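Do Summer Discipline Programs Change Anything by September?
Student project report, Community Studies
8 August 2024 | By Melati Tarigan
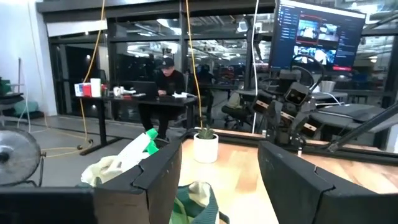 Our group looked at the Baseck Cadet Camp, a 12-day summer program for middle schoolers run with help from the county sheriff's office. The brochure promises "lasting habits of responsibility." I wanted to know what lasting meant. The habits themselves are ordinary ones: make your bed, iron your shirt, clean up after yourself, be on time. Most of it needs no more equipment than a spray bottle and a cloth on a wooden table, and a kid who will water a small succulent in a white pot without being told has arguably learned as much as one who can march. The camp charges families nothing and costs the county $4000 a session, so it seemed fair to ask what comes back.

What we did

Arnel Catacutan and I sent a short survey to the parents of last summer's cadets in March, well after the excitement had worn off. We got 43 replies. Rommel Manalastas interviewed three former cadets, and Charito Rivera read through the camp's own reports.

What we found

Most parents said their child was "more responsible" right after camp. Far fewer could name one thing the child still did by spring. One mother wrote that the bed was made for a week. Another said her son now gets up for school on his own, and she gave the camp full credit, though he had also turned thirteen and gotten a phone with an alarm.

The camp's reports count graduates. They do not follow anyone afterward, and there is no comparison with kids who stayed home. When Charito asked about this, the camp director, Benedikt Schwerdtfeger, told her that "you can see it in their faces at graduation." I don't doubt it, but that is a measure of graduation day.

Problems with our own work

Parents who liked the camp were probably more likely to answer. Three interviews is very few, and two of the cadets were friends of Rommel's cousin. We can't say the camp fails. We can say the county has no way of knowing whether it works, and a phone call to each family six months later would be a cheap start.

Last updated: 8 August

Related
Nwosu Park Youth Patrol Adds Evening Hours
School Resource Officers: What Students Told Us
Okano Street Crossing Guards Survey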